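Reference > Automation > Planning and procurement

Contents Overview Cost categories Sizing Site Replacement See also

Equipment planning for hand-held gripper collection

Equipment planning for hand-held gripper collection is the process by which an organization estimates, budgets and purchases the items needed to record manipulation work done by people holding grippers. It differs from the procurement of robot arms chiefly in its cost structure. The price of a single unit is low, while accessories, spare parts and staff time account for most of the spending.

Overview

A hand-held gripper is carried by an operator and has fingers similar to those of the robot that will later use the recorded data. Buyers normally order grippers in pairs, one for each hand, and treat the pair as the basic budget unit. The term "station" is used for a pair together with its recording device, cables, charging equipment and assigned floor space.

Cost categories

Planning documents usually separate capital items from consumables. Capital items include gripper bodies, recording devices, tables and storage. Consumables include finger pads, printed markers, straps and cables. Albertina Vieira, whose planning guide for the Zostinden program is widely used by small laboratories, recommends a third heading for items that are bought once but often lost, such as charging leads and adapters.

Prices vary with the method of manufacture. In the Zostinden guide, a complete station was budgeted at $1,678, of which $647 was reserved for spares and consumables during the first year. A later revision by Yaa Kwofie raised the station figure to $2,151 after adding a second recording device. Neither figure includes wages or rent. 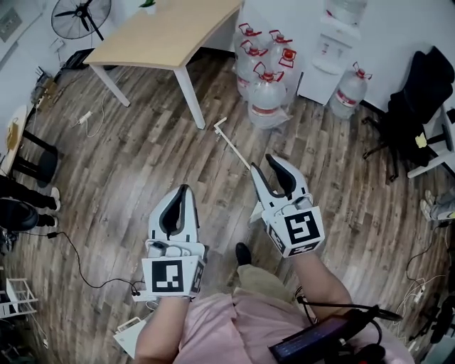
A pair of hand-held grippers with black finger pads and square fiducial markers.

Markers deserve a separate line in the budget. They must be flat, clean and printed at the correct size, and a worn marker can make a recording unusable. The usual practice is to order replacement sets with the grippers, from the same supplier, so that dimensions match. Finger pads are handled in the same way.

Sizing

The number of stations depends on the hours of recording required and the number of operators on each shift. The Sowah method, named for the workshop where Esi Laryea and Adom Agbenyega developed it, begins with the target hours, subtracts time for setup and breaks, and adds one spare pair for every four in use. Under this method, an order of 24 working pairs calls for six spare pairs. Critics note that the ratio is generous for sites with their own repair bench.

Site

Ordinary offices are commonly used, and building work is seldom needed. Budgets should nevertheless allow for power outlets, cable covers, lighting and movable furniture. Cables on the floor are a trip hazard for operators whose hands are occupied, and some insurers ask for a written layout before coverage begins.

Replacement

Gripper bodies are generally written off over two years and recording devices over three. Haris Spahić has argued for a single two-year period, on the ground that mixed equipment complicates calibration. Suppliers such as Brilton and Zirnitar offer exchange terms under which worn fingers are returned for credit.

See also

Calibration records
Fiducial marker
Total cost of ownership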